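Search products, parts, articles
Print this page | E-mail this page

Irska 2 Tempered Screen Protector

I've been selling phone glass since I cracked my own screen on a parking lot curb, and the Irska 2 is the one I keep on my own phone. Drarnitix makes it for us in two fits, one for flat screens and one for the slightly curved kind (check yours before ordering, please!). It goes on in a minute if you wipe the screen first and take your time with the corners.

Each pack has the glass, a plastic alignment tray, two wipes and a dust sticker. I'd hang on to the tray, it makes swapping in a new one so much easier later on.

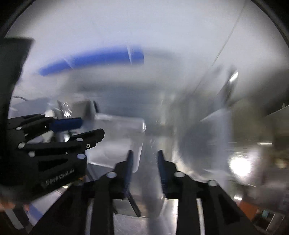
Two black grippers by a translucent white container

The old Irow glass was thicker and I got a lot of mail about it catching on cases. This one sits lower, and it fits over 60 phone models, including all the Garba cases we stock. I've dropped mine plenty and so far it's only got one little chip near the speaker, so I'm pretty happy!

Price: $13 per pack
Item no. 244
Orders in before noon go out the same day. Returns are fine if the film is still on.

Print this page | E-mail this page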